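We use cookies to keep this site running and to see which pages get read. By continuing you accept our use of cookies. Accept | Settings

Party Stylist and Table Setup Lead, Kenton
Posted in August by Jonas Lehner
Print this page | E-mail this job to a friend

Vilura plans and sets up home parties. Most of our work is birthdays, baby showers, graduation parties, anniversary dinners and holiday meals for groups of 12 to 60. The customer picks a theme, we bring the linens, dishes, centerpieces and signs, set it all up, and come back to take it down. We don't cook. Food comes from the customer or from a caterer they hire.

We are looking for one party stylist to work out of our Kenton shop, starting before the fall season. The job is part time through September and full time from October to the first week of January. After that we go back to part time hours until spring, when graduation bookings pick up again.

Last year we set up 177 parties. More than half of them fell between Halloween and New Year's Eve, so please read the section on hours before you apply.

What the job is

You will be given a set of bookings each week. For each one you call the customer, confirm the theme and the guest count, measure or ask for the measurements of the tables, and write up a pull list. The pull list goes to the stockroom by noon two days before the party. If it goes in late, you pull the order yourself.

On the day, you and one helper load the van, drive to the house, and set up. A normal setup takes two to three hours. You lay the cloths and runners, set the places, build the centerpieces, hang anything that hangs, and put out the cards and favors. You walk the customer through it before you leave. Takedown is usually the next morning.

Between parties you will help put together theme boxes. We have 31 themes on the list at the moment, and four of them are due to be replaced. The pirate one has been on its way out for two years. If you have ideas for a new theme, you will be asked to mock it up on one six-foot table in the shop with a budget, and we decide from there.

You will also do some sewing. Mostly it is hemming and mending, plus a few dozen napkins when we add a color. There is a machine in the shop. You don't have to be fast, but the corners need to be square.

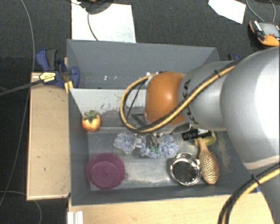 Orange joint on a KUKA arm, with a gray bin underneath.

Hours and pay

From October on, expect 36 to 40 hours a week, with every Saturday worked. Saturday starts at 7:30 a.m. and can run until 6 p.m. if there are two setups. Your two days off will be next to each other, and you will know them two weeks ahead. In the part time months it is 18 to 24 hours a week.

We are closed on Thanksgiving Day and Christmas Day. The day before each is a full working day. New Year's Eve is the longest day we have and it pays time and a half from the first hour.

Pay is hourly and starts at $21. It goes up to $23 after your first full season. Driving time between the shop and the customer's house is paid at the same rate. Tips from customers are split evenly between the stylist and the helper. Anyone still with us in the second week of January gets a $2000 season bonus, paid with the last January check.

You get a work apron and two shirts. Bring your own shoes. They should have closed toes and soles that won't mark a floor, as a good number of our customers will ask you to take them off at the door anyway, so wear socks you don't mind being seen in.

What we need from you

A valid driver's license and a clean record for the past three years. The van is an automatic.

You should be able to lift 40 pounds and carry it up a flight of stairs. The dish crates are heavier than they look, and many houses have steps to the front door.

At least a year of work where you dealt with customers face to face. It could be catering, flowers, retail, a church kitchen or your own craft stall. We care more about that than about a design course.

Some examples of your work. Send up to six photos of tables, rooms, cakes, wreaths, costumes or anything else you made or arranged for an occasion. Phone photos are fine. Tell us what each one cost in materials, and how long it took. Please do not send photos of other people's work, even as inspiration.

You need to be able to add up a pull list and stay inside a budget. A typical shower for 24 guests has $106 set aside for fresh items, meaning flowers, fruit, greenery and any candy on the table. If you go over, the customer has to agree to it first in writing. A text message counts.

It would help if you can do any of these: letter a sign by hand, tie a balloon garland without a kit, fold napkins more than two ways, or speak Spanish. None of them is required.

Who you will work with

There are seven of us. Jonas Lehner runs bookings and the weekly schedule and will be your supervisor. The stockroom has two people, there are three stylists including this position, and one person handles washing and pressing. Helpers are hired by the day in the busy months, and you will get the same one as often as we can manage it.

Our linens come from Sukprasert, and we rent larger pieces such as arches and long benches from Nullance when a booking calls for them. You will be placing orders with both once you have been here a month or so. Until then Jonas signs off on them.

Training

Your first two weeks are spent with another stylist. You go along on setups, write pull lists next to theirs, and do takedowns. In the third week you take a small party, under 20 guests, with the other stylist there as your helper. Training is paid at the full rate.

We have a binder for each theme with a table plan, a packing order and notes from past parties. Please use the packing order. Customers' driveways are not a good place to find out that the cloths are under the plates.

How to apply

Send a short letter, your work history and your photos by e-mail, or drop them off at the shop in Kenton on any weekday between 9 a.m. and 4 p.m. In the letter, answer these two questions:

What was the last party you gave or helped with, and what would you change about it?

A customer has booked a fall harvest table for 16, and calls the night before to say there will be 22. The table seats 16. What do you do?

Half a page for each is plenty. We don't need a cover page or references at this stage.

We read applications as they come in and will close the job when it is filled. If we would like to meet you, Jonas will call to set up a time. The interview is 30 minutes of talking followed by one hour of table setting, using things from our shelves and a theme you will be given when you arrive. You will be paid $40 for that hour, whether or not you are offered the job.

Everyone who applies will get a reply. If you applied last season and were not hired, you are welcome to apply again, and you can reuse your old photos if you add at least one new one.

Helpers

We will also be hiring day helpers for October through December. That is a separate list. You must be 18 or older, and no photos or letter are needed. Leave your name, phone number and the days you can work at the shop counter, or e-mail them with "helper" in the subject line.

Print this page | E-mail this job to a friend

Get new job postings and seasonal party ideas by e-mail once a month. Enter your address to sign up. You can unsubscribe at any time.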